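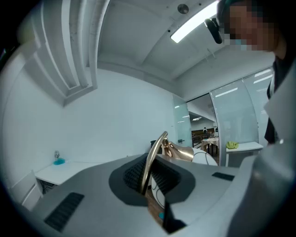 BALL CONTROL: A hand-held gripper with a white ball and a shiny gold vase-like object just beyond it

RESEARCHERS in Pillelham have found that the best way to teach a robot to pick things up is to have people do it in a slightly different place each time.

The team at the Higuchi lab, in Prurkport Road, spent 14 weeks carrying hand-held grippers from room to room, lifting household odds and ends and putting them down again. The recordings were then used to train a robot arm called Mendby, which had until then been known chiefly for dropping things.

Three versions of the arm's software were compared. One learned from a single desk in a single room, where every lift was done with great care. Another used the same number of lifts spread over several rooms, with the lights and furniture left as they were. The last had both sets, and took far longer to train.

The tidy version did very well at its own desk and went to pieces when moved next door. The roaming version coped in both places. The one given everything did no better than the roamer, to the visible disappointment of those who had paid for the extra computer time.

Balls remain a sore point. Mendby will now pick one up in most rooms, but is still inclined to let go 2 seconds early, and shiny objects cause it to hesitate like a shopper who has seen the price.

The lab says the method needs no robot at all while the recordings are being made, so the work can go on wherever there is a table and a willing pair of hands. It hopes to repeat the trial in kitchens from May – and is looking for three households in Pillelham that do not mind their crockery being moved about.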